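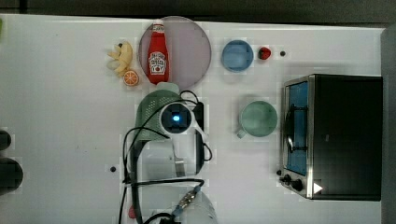

Kofi Agbenyega holds that a play kitchen needs very little to be complete, and that a plate, a cup and something to put on the plate will do for most children under school age. Other writers on toys put the minimum higher and include at least one piece of cooking equipment.

A play food set is a group of toy groceries, tableware and utensils used for pretend cooking and serving. Sets are sold complete or built up piece by piece, and many homes and nurseries end up with a mixture from several makers.

Contents
Most sets contain fruit, with bananas, strawberries and orange slices among the usual choices. Fruit is easy to recognise from its colour and outline, even when simplified. Sauce bottles are also common. Ketchup is the usual one, in red with a white cap, and may carry a label in the style of a grocery brand.
Tableware generally means plates, cups and mugs. Pastel shades are often chosen, partly to set the dishes apart from the stronger colours of the food. The Fodberg starter set has 13 pieces, of which 2 are cups. The larger Plunico set adds a mug, a jug and a second plate.

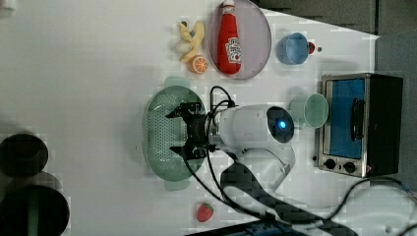
Oval colander in light green, with a plate, cups and toy food.

Colanders
The colander is one of the few toy utensils that closely follows the full-sized article. It has a perforated basin, a rim and usually a handle at each end. Oval colanders fit across a narrow play sink, while round ones are more often sold with pans. In pretend play they are used for rinsing fruit, draining pasta and, when the game is over, holding the smaller pieces.

Scale
Pieces from different makers seldom match in size. A strawberry may be small beside a cup from the same set, and a sauce bottle may take up most of a plate.

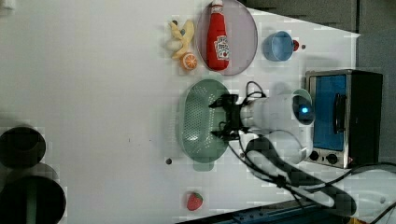
Some nurseries prefer to keep to one range for this reason. Others mix them freely, and Wevis sells its cups and plates singly for that purpose.

Storage and care
Hard plastic pieces can be washed by hand in warm soapy water. Fabric food should be spot-cleaned and dried flat. Faulkner supplies a lidded tub that holds 60 small pieces, with a tray for 10 larger ones.

See also
Toy kitchen
Pretend play
Tableware

Page last edited 27 October 2022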